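Herkberg Workstation Refit Notes

README for the refit set, kept with the parts list and the bench log
Maintained by Margarida Ramalho and Rodrigo Ramalho
Last revised: January

Overview

Herkberg is a set of working notes on taking apart, checking and rebuilding used desktop workstations. It covers processors, memory, coin cells, fans and thermal compound. It does not cover graphics cards, power supplies or disks. Those are in the Quintela notes, which use the same column names but a different numbering.

The set holds 113 bench entries. Each entry is one session on one machine, from side panel off to side panel on. Sessions that were stopped partway are kept and marked "open" in the status column.

Contents

entries.csv -- one row per session
parts.csv -- one row per part handled, keyed to entries.csv
procedures.txt -- the bench procedures in full
photos/ -- pictures, named by entry number
CHANGES.txt -- revision history

Fields in parts.csv

entry: session number, matches entries.csv
part_type: cpu, dimm, cell, fan, paste, other
marking: text copied from the part, one line, with a question mark for any character that could not be read
slot: position on the board, counted outward from the socket
action: removed, fitted, reseated, inspected
result: pass, fail, not tested
note: free text

The marking field is copied as printed. It is not corrected against a catalog. Lids with old compound on them are cleaned first and read under a side light, which brings up the laser marks better than an overhead lamp. Batch codes are the weakest part of this field; treat them as unchecked unless the note says "read twice."

Processor procedure, short form

1. Disconnect power, hold the power button for five seconds, clip on the wrist strap.
2. Remove the cooler and wipe both surfaces.
3. Release the retention lever and raise the load plate fully.
4. Lift the processor straight up by its edges. Do not slide it.
5. Inspect the contact field at a low angle, from two sides. Log any bent or dirty contact before going further.
6. Match the corner triangle and the notches, then lower the new part straight down.
7. Close the plate and lock the lever. Some resistance is normal.

Most damage in the set comes between steps 4 and 6, with the socket open and a part held over it. Keep that interval short. If anything has to be looked up, put the processor back in its tray and set a cover over the socket. 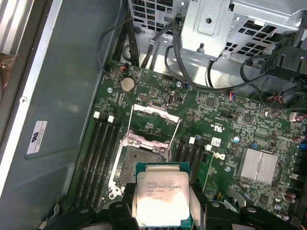
Memory is left in place during a processor swap unless the entry says otherwise. Where modules have to come out, they go back into the same slots, and the slot field is filled in before removal. Beatriz Sampaio found several early entries where the slots had been written down afterward from memory. Those rows now have "slot uncertain" in the note field and should be dropped from any comparison that depends on position.

Coin cells are read with a meter out of the holder. Replacing the cell clears the clock and, on some boards, the boot order, so both are set again before the session is closed.

Testing

A rebuilt machine is started with one module first, then with the full set. The memory test runs for 80 minutes, followed by 50 cold starts on a timer. A machine that misses a single start is logged as a fail even if it comes up on the next try. Result codes were assigned by Madalena Loureiro and are listed at the end of procedures.txt.

Known problems

-- Entries made before the Eltis bench was set up have no room temperature.
-- Fan connectors are logged by position only. Wire colors are not recorded.
-- Two compounds were in use and the paste rows do not always say which one.
-- "Inspected" was used loosely at first and may mean a look without a magnifier.

Use

Free to copy and adapt inside Irgate and outside it, with the set name kept. Corrections go to Fernanda Coelho with the entry number in the subject line. Please send one correction per message.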